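Section 4: Folding T-Shirts and Other Short-Sleeved Tops

Before you start on this section, please make sure you have finished Section 3 and that your Tetby folding table is standing level with its side screens clipped in. If the table rocks when you lean on it, go back and turn the leveling feet until it stops. It is a small thing, but you will be glad you did it once you have a good rhythm going and a basket full of laundry to get through.

T-shirts are the best things to learn on. They are forgiving, most of us own far too many of them, and if one comes out crooked you can shake it open and have another go without any harm done. The method below is the one Hongmei Cao taught in our shop for years, and we have changed very little of it (mostly the order of the first few steps, which she was kind enough to approve).

What you will need

The table, wiped down and dry.
A basket for the laundry waiting its turn.
A clear shelf or drawer for the finished stack.
The Skutthorpe folding card, if you bought the set that includes it. The card is handy for keeping every shirt the same width, but you can fold perfectly well without it.

4.1 Laying out the shirt

1. Set your basket in a back corner of the table, on whichever side feels natural. Most right-handed people like it on the right. Keep it close to the screen so that the middle of the table stays free.

2. Take one shirt from the basket and leave the rest where they are. It is tempting to tip everything out at once, we know, but the pile will creep into your folding space before you have done three shirts.

3. Hold the shirt by the shoulders and give it one good shake. Let it drop onto the table with the front facing down.

4. Starting from the middle of the body, smooth the cloth outward with your open palms. Work toward the hem first, and then toward the sleeves. Press lightly. If you push hard, the cloth simply slides along with your hands and you end up with a new set of wrinkles somewhere else.

5. Leave the collar for last. It is the thickest part of the shirt and it likes to bunch up, especially if it came out of the dryer twisted. Slip two fingers under the neckband, lift it a little, and pull gently away from the hem until it lies down.
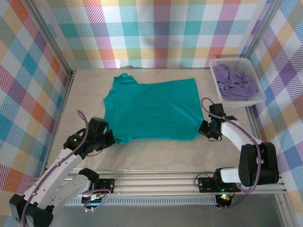
Once the collar is sitting flat, check the hem as well. A hem that wanders a little is nothing to worry about, and plenty of well-loved shirts will never lie in a perfectly straight line again no matter how patiently you coax them. What matters is that the two side seams run more or less alongside each other. A few soft creases in the body will disappear into the fold.

Note: Very thin jersey may cling to itself. Lift the shirt by its hem, let some air in underneath, and lower it again.

4.2 Making the folds

6. If you are using the folding card, place it in the center of the shirt with its top edge just under the neckband.

7. Bring one side of the shirt over toward the middle, sleeve and all. Fold the sleeve back on itself so that it stays inside the outer edge.

8. Do the same with the other side. You should now have a long strip of even width.

9. Slide the card out, holding the cloth down with your free hand.

10. Fold the hem up to meet the neckband, then fold once more in the same direction. Turn the shirt over and move it to your shelf or drawer.

Caution: Do not iron on the table. The surface is made for folding only, and a hot iron will mark it. Let anything straight from the dryer cool for a minute or two before you lay it out, and keep metal zippers and hooks from dragging across the top.

4.3 If the fold does not come out right

The stack leans to one side. The sleeves are probably all ending up on the same side. Turn every other shirt around as you stack.

The neckband pops up. Go back to step 5 and take a little longer over it. Alcides Muñoz, who tests our tables, likes to rest his palm on the collar for a moment before making the first fold, and we have borrowed the habit.

The shirt is too wide for your drawer. Bring the sides in further at steps 7 and 8, letting them overlap in the middle. Drawers in the Illel range take a shirt folded to the width of the card.

Long-sleeved shirts and sweaters need a slightly different fold and are covered in Section 5.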